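Search this site Search for: Go
Home handling guides
2024-07-13 by Roksolana Demchenko
18 shares | 3 comments

How to Write Handling Rules for Picking Small Items off Soft Furniture

Most written rules for arm-mounted grippers assume a hard, flat table. A sofa breaks that assumption. The surface gives under load, the weave can catch a fingertip, and gaps between cushions swallow thin items. This page sets out the rules we use for the Borkia task set, in the order they should be written down. All of it applies to simulated work first. Do not move a rule to hardware until it has passed in simulation.

Step 1. Define the workspace before the task

State where the base stands, which cushions the arm may work over, and which parts of the furniture are no-go volumes. Armrests and back cushions are entered as solid obstacles with a margin of 49 mm. The gap between seat cushions gets its own entry. No fingertip may descend into it, and no item may be released over it.

List every loose item on the seat, including those the task does not use. A laptop left out of the list is a laptop the planner will drag a finger across.
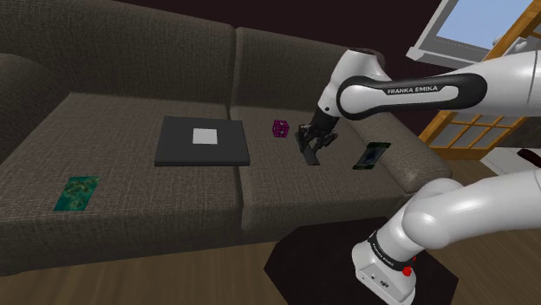
Mitiku Gudeta objects to the single margin. The back cushions lean and the armrests do not, so one number is too generous for one and too tight for the other, and Gudeta would split the entry in two. The objection is fair. If your planner accepts separate margins, use them. Ours takes one value per furniture class, and we set it for the worst case.

Step 2. Classify the items

Use three classes and write the class next to each item name.

Class A, compact: puzzle cubes, small blocks. May be gripped on any pair of parallel faces.
Class B, flat: cards, phones, thin boxes. Must be gripped across the short side. Fingertips may touch the fabric but may not press it below the limit in Step 3.
Class C, protected: laptops and anything with a hinge or screen. No contact unless the item is the named target.

When an item could fall into two classes, give it the stricter one. Daranee Rattanakul keeps the master list. Send additions by name and outer dimensions only.

Step 3. Limit the approach

Approach from above with the finger plane square to the item's long side. Open the fingers fully before the last 151 mm of travel. Reduce speed at the same height. Below it, only vertical motion and wrist rotation are allowed. Sideways correction means going back up.

Set a contact stop for the fabric. On a hard table the stop trips cleanly. On a cushion the force rises slowly, so use the change in force over distance as the trigger and keep the absolute limit as a backup.

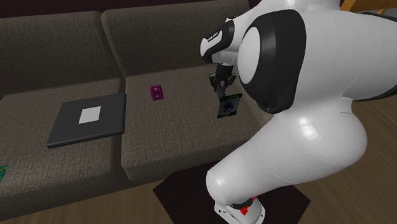 Fig. 2. Gripper over a flat item on the right seat cushion.

Step 4. Check the grasp

Before lift, the checker must confirm the following:

- Both fingertips lie on opposite long sides of the item.
- No fabric is held between a fingertip and the item.
- No second item is inside the finger span.

The second check fails more often than the others. In the Gruvov batch we logged 3752 attempts, and pinched fabric was the most common reason for a rejected lift. A close view from the wrist is the best source for this check. A side view hides the inner faces of the fingers.
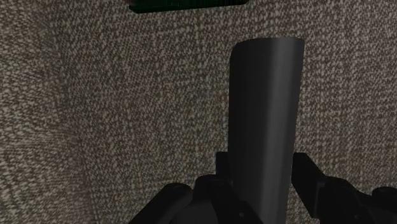
GRASP AND RELEASE

Long, smooth items need one more line in the rule file. Grip near the center of mass where reach allows. Where it does not, lower the lift speed by half and hold for two seconds at 18 mm before continuing. If the item rotates between the fingertips during the hold, put it down and regrasp. Do not tighten the grip to stop the rotation.

Release follows the approach rules in reverse. Open only when the item is supported along its full length, then rise straight up. An item set down across a cushion seam counts as a failed release even if it stays in place.

Step 5. Record and version

Each rule file carries a version number, the name of the person who approved it, and the furniture model it was tested on. A rule tested on one fabric is not valid for another until the contact stop has been retuned. Files older than the March revision use absolute force only and should be replaced.

Comments

Maxence Tanguy: Does the 18 mm hold apply to Class B as well?

Roksolana Demchenko: Only if the long side is more than 151 mm. Shorter items skip it.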